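Plasteo Folding Bench Cover
Supplied by Niltari

The Plasteo cover protects benches and long tables from spills and scratches. It is sold in packs of 4. 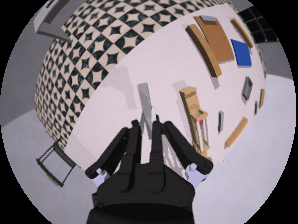

Each cover measures 1000 mm by 1000 mm and may be trimmed with household scissors. Wash at 20 degrees and dry flat.

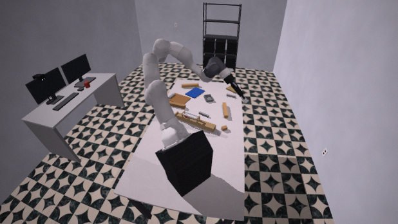 Long worktable, pale top

Covers should not be used outdoors.

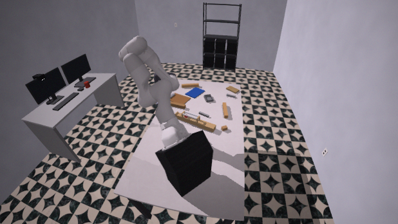 White mat on star-patterned tiles

Trade orders: Aslı Kaplan, Niltari. Next delivery: November.
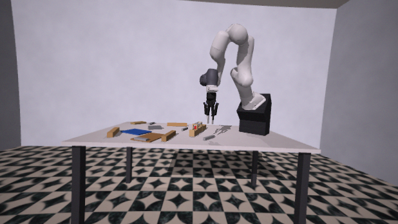 Pale tabletop, patterned floor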